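Home | Docs | Data | Visits | Contact

Last updated: December

We use cookies to keep you logged in and to count downloads. Accept / Settings

# Drustska open day recordings: README

Notes and data card for the set we recorded at the Drustska open day. Written fast, will tidy later. If something is missing write to Raimonds Ramanauskas, he has the drives and the sign-in sheets.

## What this is

311 recordings of people doing packing and unpacking jobs by hand, wearing wrist markers and a head camera. All of it done in front of visitors, or by visitors. No robot data in this release. The arm demo in the front hall was a separate thing and its logs are in the Wovport repo.

## Why an open day

We wanted hands that aren't ours. Lab people all roll, fold and tape the same way after a month of it, you can see it in the older sets. Open day gave us new people from opening to 4 pm. Downside: noise, chatting, people stopping halfway to ask what the straps are for. We kept those.

## Layout

- `sessions/` one folder per recording, numbered in the order we shot them
- `wrist/` left and right poses, one file each
- `notes/` typed up from paper, spelling as on the paper
- `splits/` train and test, split by person and not by session
- `holovko/` calibration files, you need these for anything in 3D

Holovko is our calibration tool. Use the version in the folder. The newer one flips the sign on the left wrist and you will lose an afternoon to it.

## How the day ran

Two stations. Station 1 in the front room, with a proper table and good light. Station 2 in the storeroom at the back, where the packing material lives. Visitors came through in small groups, watched one run, then anyone who wanted could sit down and try.

Consent form first, straps second, short calibration wave, then the task. 90 seconds max per run. A beep at the end. Some people carried on after the beep, the recording doesn't.

Instructions were read from a card. "Roll up the sheet, starting from the side nearest you." Nothing about speed, nothing about which hand. Please don't add hints if you repeat this, it changes how people hold things right away.

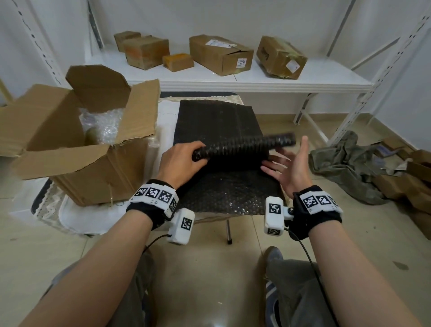

Rolling is the task we'd look at first if you're new to the set. It is one long move, both hands matter, and the material fights back a bit. A very common pattern is one hand doing the gripping while the other steadies, like the left hand closed on the roll here and the right one open, fingers spread, just touching the far end. Dark bubble wrap on a low seat also turned out to be a decent test for hand segmentation: bare forearms stand out well against it, but the little specks of light on the bubbles throw off feature trackers. If yours drifts, mask the sheet before anything else. Knees and shoes get into view too when people work sitting down, so don't assume that everything low in the picture is arm.

## Tasks

- roll a sheet from the near side
- unroll it again
- wrap one item, any way you like
- put wrapped item in a box
- take it out, unwrap
- fold a cloth in half, twice

Not everyone did all of them. Check `notes/` before you compute anything per person. Rolling has the most runs, cloth folding the fewest, we only added it after lunch.

## Wrist markers

Black strap on each wrist, white band with square markers printed on it, plus a white module with its own square marker and a thin black cable. Strap goes above the wrist bone, snug, not tight. Module position differs between left and right, thats on purpose and the calibration file knows about it.

Pose is good when at least one marker faces the camera. When people turn palms fully up it drops out. Gaps are left as gaps, we didn't interpolate. There is a flag column, `seen`, 0 or 1. Use it!

Cables: they snag. Where a cable pulled the strap round mid-run the notes say "slip". Those runs are in the train split only.

## Known problems

- Station 2 was never cleared between groups. Background changes from run to run, boxes on the shelf move, stuff on the floor comes and goes. Fine for training, bad if you want a fixed background.
- Printed labels on some boxes are readable. We looked through for personal info and blurred names and street addresses. Loose numbers were left in. If you find something we missed, tell us and we pull the run.
- Audio is removed from everything. There were kids there.
- Time stamps at Station 1 jump by 1000 ms after the lunch restart. Fixed in the pose files, not in the raw video.
- A few left/right files were swapped in the first upload. Should be OK now. If the hands look crossed, re-download.
- Same person sometimes came back for a second go and signed in again. We merged the ones we recognized.

## What visitors asked for

Mostly to see their own recording. So for the last hour we put playback on a screen with the wrist poses drawn over it, and that drew more people than the arm did. The viewer is in `tools/`, it's the Fukance build, a bit rough. Space to pause, arrow keys to step. It crashes if you drag the window to a second monitor, no idea why.

Other regular question was whether you have to be good at packing. No. The clumsy runs are useful, and there are plenty, mine included.

## Using it

Research and teaching, free. Don't try to identify anyone. No selling it on. If you publish, name the set and the release month.

Minimum to get going:

1. download `sessions/` and `wrist/`
2. copy `holovko/` next to them
3. run `tools/check.py`, it should print OK for every folder
4. open one rolling run in the viewer before you train on anything

## To do

- typed notes for the last Station 2 block, still on paper
- grip labels, one person has started, slow going
- redo the cloth task with a lighter table cover
- ask Wovport if we can link the arm logs properly

Questions to Raimonds, mornings are best.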